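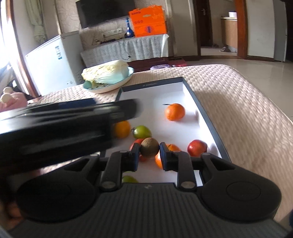
November, afternoon – mixed fruit in the shallow tray

Evanau notebook, page 264, carries on from the bowl entry.

Switched to the shallow tray with the white inside and the dark rim. The deep bowl was fine for carrying but everything at the bottom took the weight of everything above it, and I only found the soft spots when I emptied it. In the tray the fruit sits in a single layer and I can check it without picking anything up.

White is a good background for this. The orange and red fruit show up well, and so does the green. The brown fuzzy ones I still have to pick up, because a soft patch doesn't change their color and the only test is a light squeeze from both sides. Squeeze at the middle. The ends stay firm longer and will fool you.

Points for next time:
Stems turned to the side or up, so they don't poke the neighbor.
Leave a gap. If the tray is so full that fruit rests on fruit, start a second tray.
Wipe the tray first. Grit from the last batch scratches tomato skin.
Citrus can touch citrus. Keep it off anything with a thin skin.

The napa cabbage doesn't go in with the fruit. It is too big for the tray and the outer leaves tear on the rim. I laid it on its side in the blue bowl, the one with the dark flowers inside, and that holds it well enough. It wants the cold long before the fruit does. Put it in the fridge at 4 degrees when the checking is done and don't trim the base until it is going to be used.

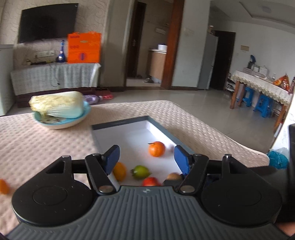
Penciled in under the list by the next reader: agree on the cabbage, but you left out the apples. They give off gas as they ripen and will push everything around them along, the green fruit most of all. Fine for an afternoon on the tray, bad for a week. Also the quilted cloth is a nice soft surface but round fruit settles into the dimples, and you stop noticing it when it's outside the tray.

Fair on both. I had written the apples up under Pluna and forgot to copy it here. Rule from that page: apples go in their own bag overnight and come back to the tray in the morning if we still want the mix.

On the cloth, I would keep it. We tried the bare top at Wernar and anything set down a bit hard got a mark by the next day. Fruit that is waiting for a place can sit on the cloth, but look over the whole surface before folding it up.

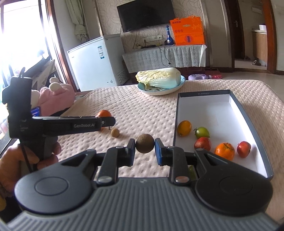 Subramaniam

Added later, same page. Labels: stick them on the outside of the tray. On the white base they leave glue, and it took 50 minutes to get the last of it off with oil and a rag.

Weight limit for one tray is 3,000 grams. I have not gone near that with a single layer, so it only matters if someone starts stacking.

Still open: whether the green fruit colors up any faster next to the apples than on its own. Try it with one tray each way, same shelf. Need a second bowl for the cabbage if we buy two again.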